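3.2 Snacks kept outside the kitchen

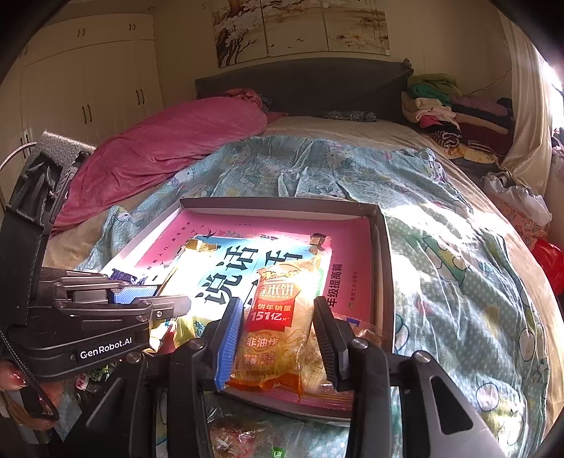

We had expected, when we began visiting households in May, that most of what people told us about snacking would be told in the kitchen, and we had planned our questions with cupboards and worktops in mind. We were soon put right. In 13 of the homes we went to, the conversation drifted quite happily down the hall, and we found ourselves hearing about tins under desks, biscuits in coat pockets and the drawer that the children are supposed not to know about.

Earlier writers have tended to treat food kept in bedrooms as a sign of secrecy or of poor habits. Ghorbani, the larger of our two study towns, gave us a rather gentler picture. People there spoke of the bedroom as the one place where a person could sit down with something crisp and a cup of tea and be left in peace, and several were keen to tell us which snacks were suited to it and which were not (anything that sheds flakes was spoken of very sternly indeed). Puffed rice crackers came up again and again. They were praised for being light, for being wrapped singly, and for not feeling like a proper meal — a point that mattered a good deal to older people who had already eaten supper and did not wish to be seen eating it twice.

In Plomier the pattern was a little different. Homes there are smaller, and 3 of the families we spoke to shared one shelf for everything, so that the idea of a private supply made them laugh. Even so, they described small claims being made: a packet turned to face the wall, or moved to the back where shorter arms could not reach.

Figure 4. A rice cracker packet, with an open cardboard box on a bed.

We return to these small claims in Section 4, where we set them beside the shopping diaries, and where the matter of who buys the snacks, and who is thought to have bought them, becomes rather more tangled.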